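Fandport - Funda interior para vehículos de colección, serie 500

Referencia: Erdem 500
Fabricante: Husteck
Categoría: Conservación y almacenaje / Fundas

La funda Erdem 500 está destinada a vehículos clásicos y deportivos inmovilizados en local cerrado: garajes particulares, depósitos de casas de subastas y naves de exposición. No es apta para uso exterior.

Se confecciona en punto elástico de dos capas. La interior, cardada, queda en contacto con la pintura; la exterior retiene el polvo en suspensión y permite la evacuación del vapor de agua. El tejido no lleva recubrimiento impermeable, de modo que la humedad residual de la carrocería no queda retenida bajo la funda. Aun así, el vehículo debe estar limpio y seco antes de cubrirlo.

El ajuste se realiza mediante goma perimetral y dos cinchas bajo el chasis, con hebilla de polímero. Los alojamientos para retrovisores se suministran sin coser - se marcan sobre el vehículo y se fijan en taller - salvo en los patrones a medida. 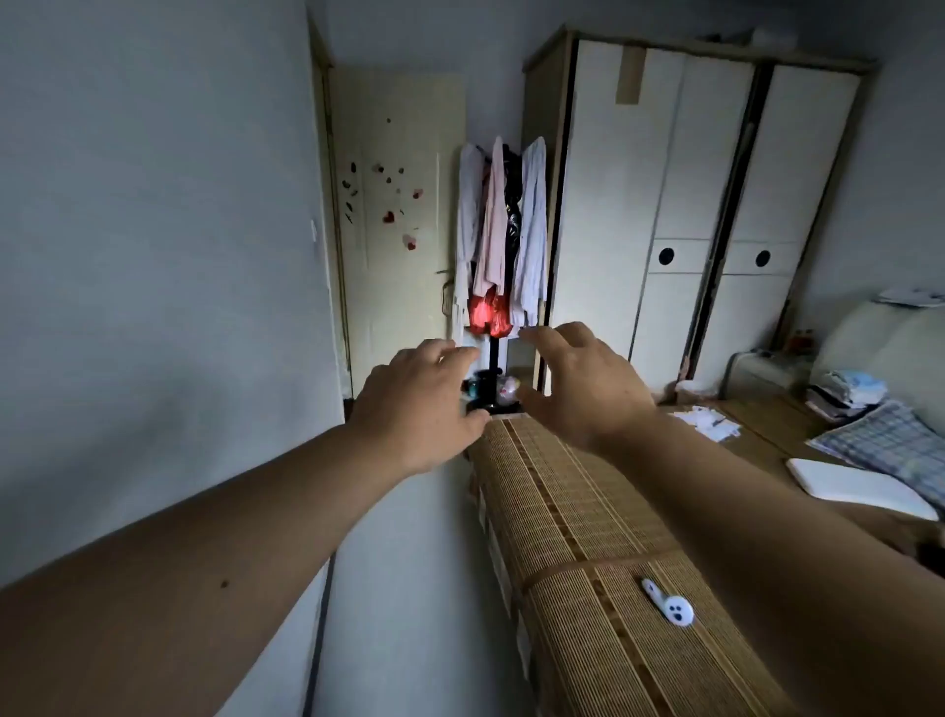
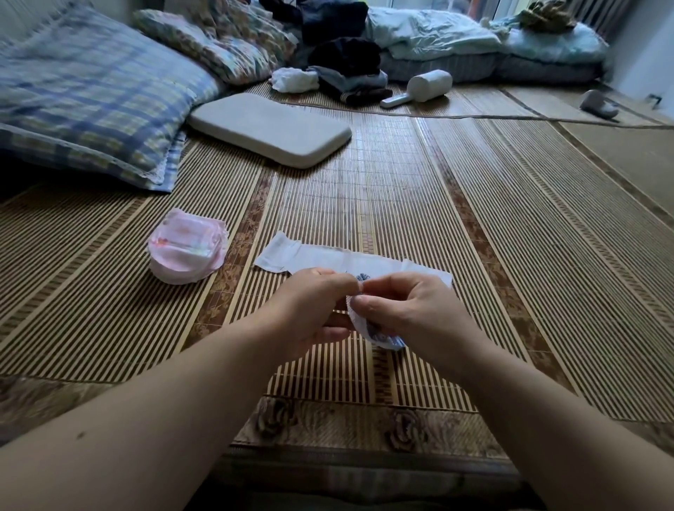
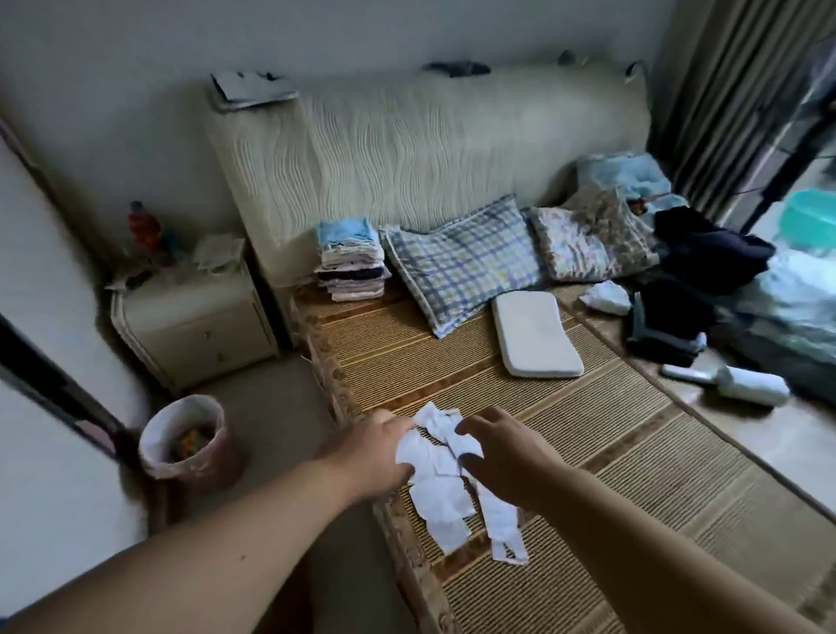 Esterilla, pañal y prenda blanca de bebé, por este orden.

Características técnicas

Composición: poliéster y elastano
Capas: 2
Patrones disponibles: 19
Colores: gris, rojo, azul noche
Costuras: doble pespunte, hilo de poliéster
Lavado: a máquina, programa frío, sin suavizante
Secado: al aire, extendida
Plazo de fabricación a medida: 7 semanas

Selección del patrón

El patrón se determina por longitud total, batalla y tipo de carrocería (cupé, berlina, descapotable o barqueta). Los vehículos con alerón fijo requieren patrón a medida. Para solicitarlo debe cumplimentarse la hoja de cotas Nenden, que se descarga desde la ficha del pedido. Las cotas se toman con los neumáticos a presión nominal y la capota cerrada.

Colocación

Desplegar desde el eje trasero hacia el delantero. La etiqueta cosida indica la parte posterior. No arrastrar el tejido sobre antenas, emblemas ni tapones de combustible con resalte.

Accesorios compatibles

Bolsa de transporte Husteck con cierre de cordón
Protector de suelo Nenden
Mantenedor de batería Fandport, con salida de cable por el paso frontal de la funda

Las fundas a medida no admiten devolución salvo defecto de confección. Los patrones de catálogo se aceptan sin uso y con la etiqueta cosida intacta.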